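Skip to content | Home | Kitchen | Workshop | Storage | Repairs | Archive

This site uses cookies to remember your print settings. Accept | Manage

Print this page | E-mail this page

Key Rings, Tags and Hooks: Workshop Tips from the Fokham Open Day

Posted 19 March 2026

Dosby, the technical center at Fokham, opened its automation hall to visitors in January. The demonstration of most use to this page was a two-arm robot cell run by a firm called Clotier, in which a pair of arms handled key rings and small attachments over a tabletop. A machine with two fingers per hand has trouble with the same things a person has trouble with when wearing work gloves or reaching into a dark drawer. The tips below were written up from notes made at the rail and then tried on a home workshop key board.

Split rings

A split ring is a flat coil with very little to hold on to. Lying on a bench it presents an edge the thickness of the wire. Standing up, or hanging from something, it can be picked up without looking.

1. Put a tag on every ring, including rings with one key. The tag is the handle. The key is the tool.

2. Choose a tag at least as wide as your thumb. Smaller tags turn edge-on and slide under things.

3. Do not chain more than three rings together. Interlinked rings settle into a lump, and the ring you want is usually under another one.

4. To open a stiff ring, use a staple remover or a blunt table knife. A fingernail will do for thin wire only. Twist the tool a quarter turn and feed the key into the gap.

5. Replace any ring that stays open after the key is on. It has been stretched and will drop the key eventually.

Color

Red and green tags could be read from the visitors' side of the cell without effort. Bare metal could not, particularly on gray. If your bench top is gray, gray-brown or scratched steel, use strong colors and keep to one system. At home the system is red for anything that locks a machine or a gas bottle, green for doors, yellow for vehicles. Write the code inside the lid of the key box.

The cell at work

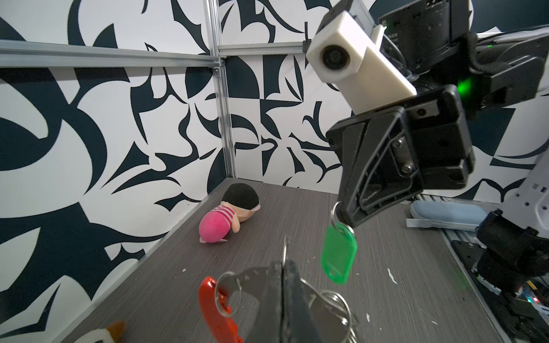 A green tag on its ring, with a second bunch of keys close by. 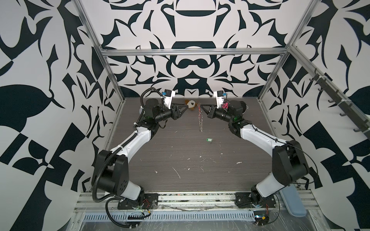
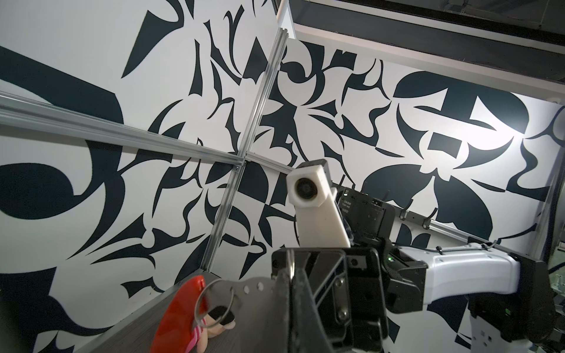
Red keychain and small plush keychain on one ring.
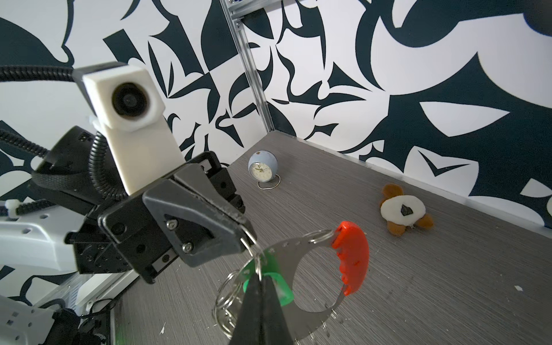 Metal plate, red grip, green plastic piece and split rings, carried as one bundle.

The Clotier sheet handed out at the door gave 1,842 logged pick attempts for the week before the open day, of which 791 were with key rings. It did not break these down by success or failure, and the person at the desk had no further figures. The sheet did list the types of attachment used, and the notes on gripping bulky pieces apply equally well at home.

Bulky attachments

Soft attachments are easy to find by touch and add little weight. They also soak up oil. Keep them off keys that live in a workshop, or wash them monthly in a mesh bag with the keys removed.

Rigid attachments, such as multi-tools and large clips, should hang from their own ring. If the attachment is heavier than the keys, the bunch will always hang attachment-down, and the keys will finish at the top where they foul the hook. Move the hook point to the other end, or split the bunch in two with a small quick-release link.

Weigh the car bunch. Mine was 70 grams after removing two dead keys and a bottle opener. Anything that pulls noticeably on the ignition should be cut down.

Hooks

Open hooks are better than closed loops for anything used daily. Set them on a rail instead of screwing them singly into plaster, as a rail can be shifted later without filling holes.

Mount the rail at chest height. Mine is 700 mm long and takes the keys, a tape measure and the shed padlock with space between. Allow a hand's width per hook. If two bunches touch, they will tangle, and the second will come off with the first.

A diagonal rail saves wall width and keeps hanging items from lining up side by side. The drawback is that hooks which slide will creep downhill. Lock each one with a screw or a short stub of tubing on either side.

Cable runs

This was the other subject worth taking notes on. A cable that follows a moving part needs slack at the joint and a fixing on either side of it. The same holds for a bench lamp on a folding arm, a drill press light, or a vacuum hose on a boom.

1. Fold the arm fully, then extend it fully, and mark where the cable goes tight.

2. Leave a loop at each joint large enough to stay round in both positions.

3. Fix the cable on the straight sections only. Ties placed across a joint will cut the jacket.

4. Use sleeving where the cable can rub. Braided sleeve is easiest to fit if you push it on in short bunches, like a sock.

5. Snip tie ends flush. A tie cut at an angle will scratch a forearm.

Bench surface

Small pale debris shows up on a dark top, and small dark screws show up on a pale one. Keep an offcut of each color, a foot square, and lay down whichever contrasts with the job. Brush the main surface before starting anything with springs or clips in it.

For a spring that rolls, put a shallow tray lid underneath or stand the spring on end. Magnetic trays hold steel springs well but will magnetize fine ones, so use a plain lid for clock and lock parts.

Getting there

The hall at Dosby has steps at the front and a ramp on the Čierny side. Parking is on the gravel. Bring ear protection if you intend to stand near the compressor room. The next open day had not been announced when this page went up.

Newsletter: one e-mail a month, workshop and kitchen tips. Sign up | Unsubscribe

Previous: Descaling a Kettle Spout | Next: Sharpening Short Blades | Back to top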